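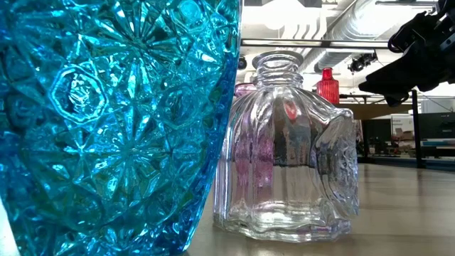
Nestor Abella asked at the last check-in whether the pressed glass should be listed with the cut pieces or kept on its own pages, and he would like that settled before any more of the Ovitz shelves are done.

We have kept it separate for now. Glass with starbursts and medallions, like the large blue vessel, goes under pattern first and color second. Clear bottles go under shape, with a line on the lip and neck rings and another on any fluting.

Work completed in February: 53 pieces washed, measured and entered. Two were chipped at the rim before they reached us and are noted that way in the list. The Farah boxes have been opened but not sorted.

Spending: $500 went on padded trays and acid-free tissue from Tekora. The trays are a little shallow for the taller bottles – we will order the deeper size next time.

Still to do: the Farah boxes, labels for the blue and green glass, and a second reading of the early entries, which Ruairi Cowie has started. We need two more shelves cleared before the boxes can be unpacked. A decision on Nestor's question by the next check-in would help.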